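Home Energy Help > Kitchen > Meter readings

Fridge use well above label figure

The label on our side-by-side says 565 kWh per year. A Cenden plug-in meter gave 3,714 Wh over 48 hours, but the house total went up by much more than that when the fridge was installed. Is the meter under-reading, or is something else on the same circuit?

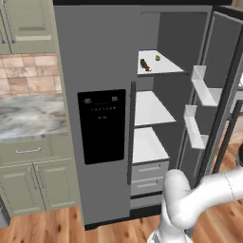

Posted by Glenys Pearce | Te Moana | August

Additional details: the meter is plugged directly into the outlet, no power strip. The ice maker is off. The doors are opened normally during the day.

Ashok Mishra replied:

3,714 Wh over 48 hours is 1,857 Wh per day, or 678 kWh per year. That is 20 percent over the label and within the normal range for a warm month. The meter is probably fine. Check the circuit by switching everything else off at the panel and watching the house meter for an hour.

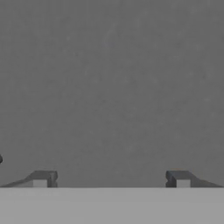
Pale gray surface and gray backdrop

Also log a full week. A defrost cycle can fall inside or outside a 48-hour window and shift the result.

Wayne Melnyk replied:

get a new meter, mine was junk

Wiremu Hinds replied: 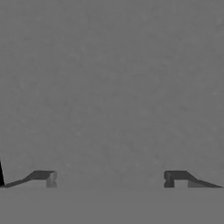 Defrost heaters draw a few hundred watts for a short period, so a cheap meter with slow sampling can miss part of the load. Test it against a known resistive load. A kettle marked 1,580 W should read within a few percent once it is running. Do not judge heat buildup from wall color either. Faint light and dark blotches on a gray surface like that one tell you nothing about exhaust temperature. Put a thermometer behind the cabinet and compare it with the room.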